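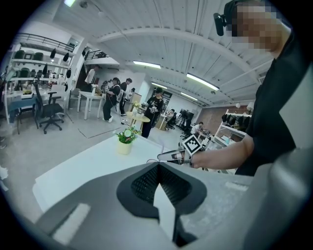

Plant on the white table, pale yellow pot, white flowers.

6/24/21 -- table notes

Today the table work was with the small potted plant. I like to keep it near the far edge, so the middle stays open for the hand. Giang asked if we should try a heavier pot. I think not yet, first we finish with this one.

The leaves need a check every morning. In May we lost one plant from too much water, and I don't want to repeat it. Yesenia will water, only a little.

Entry count in the book is now 1,104. To do: ask Sverre for 3 more pots from Brurkcombe, and write the plant name on the list (I still don't know it).

Recent entries
Shelf labels, second try
Chairs for the Muvton room

Londholm workshop notebook | Contact | Back to top

We use cookies to remember your settings. OK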